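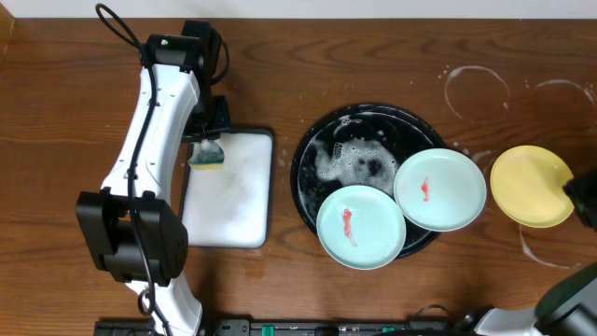 Holiday kitchen hours and the shared dish shelf

Dec 23, 2020

The Fesness community kitchen closes at noon tomorrow and stays closed through the first weekend of January. Anyone with food in the walk-in cooler should pick it up before then. Unlabeled containers will be thrown out when the cooler is turned off for cleaning. The chest freezer stays on, so frozen items can stay where they are if they have a name and a date on them.

Pickup meals went well this fall. We sent out 3,624 meals between the start of September and last week, compared with 2,065 over the same stretch last year. Most of the increase came from the Lisby route, which went from one run a week to three. The soup was the most requested item again, followed by the chicken and rice. The lentil loaf was not popular and will not be back.

The higher numbers put a strain on the dish side of things. When we switched from foil pans to reusable trays in the spring, we bought enough for one day of cooking plus a few spares. We are now cooking more days in a row, and trays that come back late leave the next crew short. If you have trays at home, please bring them back even if you only have one. They can be left in the gray bin inside the side door any time the building is open. Please scrape them first. A quick rinse helps too, but you don't need to wash them fully. Everything gets washed again here.

For crews doing the washing, the steps are the same as before, with one change. Soak anything with baked-on cheese or rice in warm water for at least half an hour before scrubbing. Use the soft side of the sponge on the plastic trays and save the rough side for the steel pans. The plastic ones scratch, and after enough scratches they hold on to grease and have to be tossed. The change is in the last step. Trays should now air-dry on the racks and be stacked only when they are fully dry. We had been stacking them damp, and the ones at the bottom picked up a sour smell that took two more washes to get out.

Sponges are in the drawer under the hand sink. Start each shift with a new one and throw the old one away at the end. If the drawer is down to the last pack, write it on the supply sheet by the phone.

We have also had questions about the dish shelf in the hall. The shelf is for things people want to give away: plates, bowls, mugs, baking pans, serving dishes. It is not for chipped glass, knives, or pans with a peeling coating. Items that sit for a month get boxed up and taken to the thrift store in Bañuelos. Several nice casserole dishes are out there now, along with a large stockpot with no lid. If you have a lid that might fit, leave it inside the pot.

Nayeli Aguirre is putting together the cooking schedule for the new year and would like to hear from people by the end of next week. She is looking for four more people for the early prep shift, which starts at 7 and is mostly peeling and chopping. The washing shift is full for January but will have openings after that. You can reach her through the front desk or leave a note in her mailbox. Please include which days you can't do, as well as the ones you can.

The order from Tonent came in short again. We were billed for 50 pounds of onions and got nearly that much, but the carrots were missing and the celery was too soft to use. A credit has been applied to the next order. Until it arrives, the soup crew will be working with frozen vegetables, and the recipe card has been marked with the amounts.

The oven on the left is still running hot. Set it 25 degrees lower than the recipe says and check early. A repair visit is set for the second week of January. The right oven is fine.

Regular hours start again when we reopen, 9 to 5 on weekdays and 9 to noon on Saturday mornings. The next issue will have the March class list and the sign-up sheet for bread baking.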